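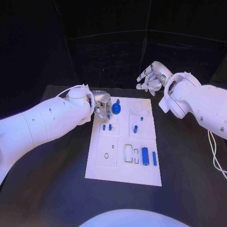

You can hear the other side's dogs before you ever see its soldiers, according to Senthil Kulkarni, and after a while you know which post you are near by the barking.

He told me this over a very slow breakfast in Bergeron, on the southern side of the ceasefire line, where the observers have kept a house for so long that the baker sets their loaves aside without being asked. I had come up on the Sunday bus, 214 kilometres with a great many stops, to see how people live beside a border that neither government will call a border.

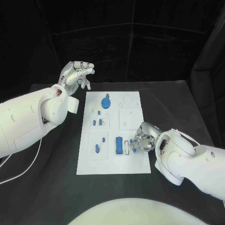
The line itself runs from the Jikeck river up to the old customs shed at Stedier, and it was drawn in an afternoon by men who were tired and wanted to go home. On paper it is a lovely clean thing. On the ground it goes through an orchard, a drainage ditch and the back half of a goat shed, and the goats, bless them, have never signed anything.

There are two crossings, open from 9 in the morning, and in May the queue at Stedier is mostly families going over to tend graves. Diane Grewal logs the complaints. A fence post has moved, say, or a patrol has strayed, and each side must be visited and listened to and given a copy of the same letter.
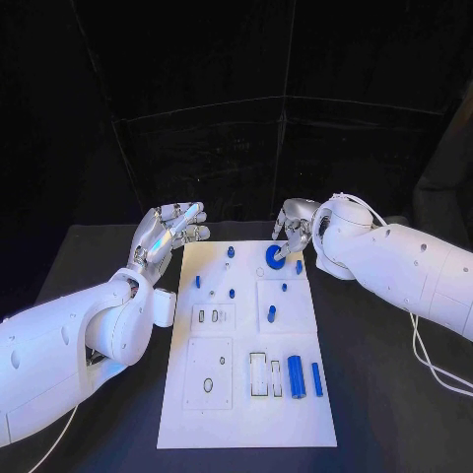
Two robotic arms reach over a white task board.

Whether the mandate will be renewed is another matter. Gunther Brandes thinks it will, grumbling, at the last minute, as it was before. Over in Stedier they were less sure, though they gave me plum cake and walked me back to the barrier, and we stood there talking until the guard wanted to lock up.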